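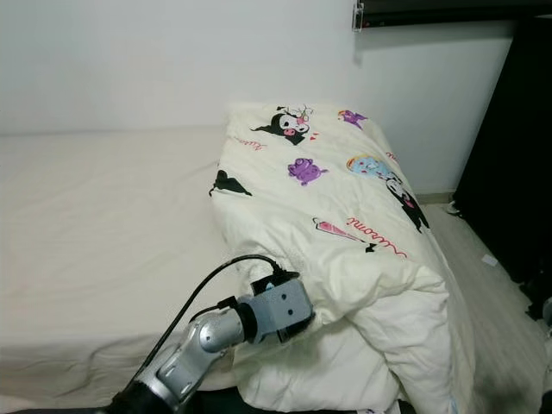

The Grolwood arm at the near edge of a folded duvet on a single-arm bedding trial.

3 min read

GROLWOOD WORKSHOP RELEASES PLANS FOR HOME-BUILT BEDDING ARM

2018-04-08

Grolwood, a shared workshop with 66 members, has released the plans, parts list and control software for a robotic arm built to handle bedding in an ordinary bedroom. The files are free to download and may be copied or changed for non-commercial use.

The project, named Jilton, was started in November by Rafail Giannakopoulos, a retired fitter and turner, and Vilhjálmur Kirkegaard, who writes the software. Most of the metalwork was done on the workshop's own lathe and mill. Testing has since moved to a spare bedroom at Mr Kirkegaard's home.

"A workbench is flat and it stays where you put it," said Mr Giannakopoulos. "A duvet doesn't. We had the arm picking up blocks of wood in the first month and thought we were nearly finished."

Bedding was chosen after several members said they found making a bed difficult with sore shoulders or limited reach. The first task is a small one: find the edge of a folded duvet, make contact with it and draw it across the mattress. The arm can't yet tuck in a sheet or change a cover.

The trials use a cream fitted sheet and a thick Kuromi duvet. Mr Kirkegaard said the printed characters had been useful to the software, which follows patches of colour to judge how far the fabric has moved. It does less well on plain covers, and the section of the code that deals with them is marked as unfinished in the release.

The joint controller is a Zisen board, programmed over a serial link. The wrist housing went through several versions before the builders settled on a box shape, which leaves room for the connector on top and can be opened without taking the arm apart. The cable is looped over the arm with enough slack to let the wrist turn. An earlier version ran it tight along the link and pulled the plug out.

The arm has completed over 4000 test movements. In the most recent set of 45 attempts at the full task, it brought the duvet across the bed in 30. Most of the failures came from the fabric slipping at the start of the pull. The builders are now comparing rubber and silicone facings for the wrist.

Workshop members who want to build their own arm can book machine time through Grolwood in the usual way. Offcuts of aluminium suitable for the smaller brackets have been donated by Mavromatis, a local metal supplier, and are kept in the rack beside the bandsaw. Builders are asked to fit the emergency stop shown in the plans before connecting power to the joints.

Enquiries about the plans should be sent to Mr Kirkegaard at the workshop. Corrections to the drawings are welcome and will be added to the next release.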